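Collecting examples, second batch

7/15/20

I said in February that I would write up how the data collection goes once we got past the first batch. We're past it. The target for the Plornari task set is 800 usable examples, and we have around 700, so most of what follows is about slow, ordinary work.

Setting the table

The table stays busy on purpose. I want the learner to deal with things it has no business touching, so the squeeze bottle stays on its plate, the blue bowl keeps its orange thing, and the small toy fruit go wherever there's room. Between runs I move a few of them by hand. I used to follow a printed chart from Maglaya for this and gave it up, as I kept losing my place.

The cloth runs are the slowest. A folded cloth has a front edge and a fold edge, and if I come in at the wrong one I get half the cloth. I go in low with the fingers open and then wait a second before closing — the pause makes the recordings easier to cut up later.

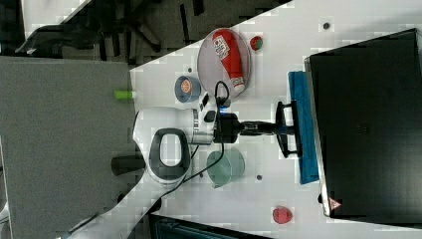

Clutter and cable

Triltar, the program we record with, saves everything, including the runs where I change my mind halfway. I mark those as I go. Leaving it for the end of the day doesn't work, I've tried.

My other chore is watching the cables. They loop up behind the wrist and they don't always settle the same way. It doesn't spoil a run, but the overhead view then has black loops in a new spot, and I would like the learner to see plenty of that. The arm also covers things. With the wrist over the green dish there's only a bit of rim showing on either side, and I keep those runs too.
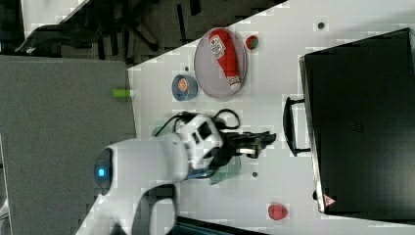 Filed under: Data collection

The wrist view is the one I check most. From overhead a run can look fine while the fingers are closing on air. At the wrist you get the two fingertips and whatever is between them, and if that's plain white table, I want to know why. Anything farther off can smear badly when the arm is moving. I threw out 70 runs from the first batch over blur and I now think that was too strict. Flukdale, where we train, took them back in and the results were no worse.

I've settled on 2 sessions a day. After that I get sloppy with the controls and it shows in the recordings. Next up is more cloth, then the cup.
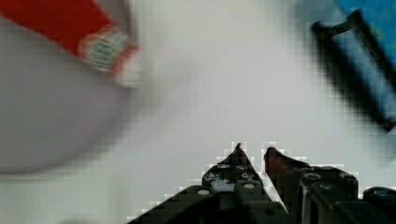
Posted by the author, robot operator and data labeler

Comments are open if you do this kind of work and have a better way of marking bad runs. I'm most interested in how you handle a run that fails and then recovers. At the moment I keep the whole thing and put a note on it.

Contact | © 2020 | Back to top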